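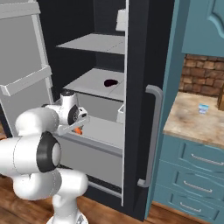
Simulated arm reaching into an open refrigerator.

Speaker notes: Who decides what a library lends
Darlene Turcotte, Milldale Public Library
Session length 30 minutes, questions after

Opening

Start with the form. Read the first two fields aloud and stop. The Milldale reconsideration form asks for the title and then asks, "Have you read the entire work?" More than 20 forms came in during my first year as head of collections. Most people left that field blank.

Define terms before going further. A challenge is a written request to remove, move or restrict an item. A complaint at the desk is not a challenge until it is on paper. A withdrawal is a routine decision about condition, age or use. The press mixes all three, and so do board members.

Section 1. The selection policy

The policy is the document that gets tested, more than the book. When a challenge reaches the board, the first question is whether the title met the criteria in force on the day it was bought. If the criteria are vague, the board ends up arguing about taste.

Our old policy used the phrase "literary merit" and did not define it. The 2644-word revision adopted in January drops the phrase. It lists what a selector may rely on: published reviews, requests from cardholders, gaps in a subject area, local authorship, demand at nearby systems. One source is enough for adult fiction. Two are required for the children's room.

Expect an objection here from anyone who teaches literature. Answer: merit still matters, but it enters through the reviews. A selector cites a reviewer and does not have to be one.

Section 2. The Sternton case

Keep this short. Sternton received a challenge to a novel narrated by a man who poisons his brother. The form said the book "takes his side." It does, for most of its length, because he is telling it.

Point for the audience: first-person narration is the most common source of challenges to adult fiction in our region. Readers take the narrator's view for the author's. The Sternton reply letter explained the difference in one paragraph, without quoting the novel. The title stayed on the shelf and the patron did not appeal.

Read the paragraph from the handout if time allows. Skip if past the halfway mark.

Section 3. The Gauthier case

Different result. Gauthier moved a graphic memoir from the teen section to adult. The author objected in a letter to the local paper and called it a ban. The director called it reclassification.

Both descriptions have something behind them. The book could still be borrowed on any card. It was also on another floor, out of the teen reading list, and its loans fell. Record the move as a restriction in your annual figures. If a staff member changes the location of a book in response to a form, log it.

Section 4. Procedure

Steps as we run them now:
Form received, date stamped, copy to the patron.
Item stays in circulation during review.
Three staff members read the whole book.
Written reports are due in 6 weeks.
Decision letter signed by the director.
Appeal goes to the board in open session.

Pause on the second step. Flondon pulled titles during review until last spring, and one review ran most of a year. The book was off the shelf the whole time — no decision had been made about it.

On step three, say that reading time is paid time. Someone always asks.

Section 5. Writers in the room

If there are authors present, address them directly. We do not ask you to defend the book. A statement from the author is accepted and goes in the packet, but it carries no extra weight. Reviews from the month of publication are more useful to us than a new letter.

Questions

Likely ones: donated copies, self-published titles, e-book packages we do not select title by title. On the last, the contract lets us hide individual titles but we have not used that clause.

Handouts are on the table by the door. Collect the sign-in sheet before leaving.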